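I think medicine should stay in its box. My sister in Haverford tips every tube into a basket by the kettle and flattens the cardboard for recycling, and by June she can't say which cream is which. The box has room for the dose, the date and a proper label.
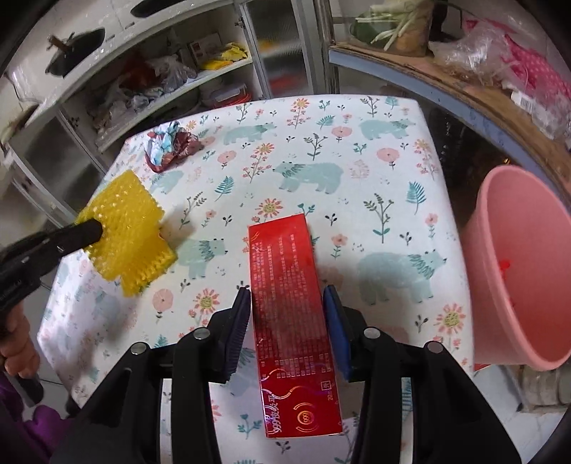
*A 20g box on the polar bear tablecloth.*

Boxes take up space, I know. I'd still give up a shelf of plastic bags before I'd give up the packaging. Write the day you opened it on the end flap and put it back.

Blair MacAulay, Rarcombe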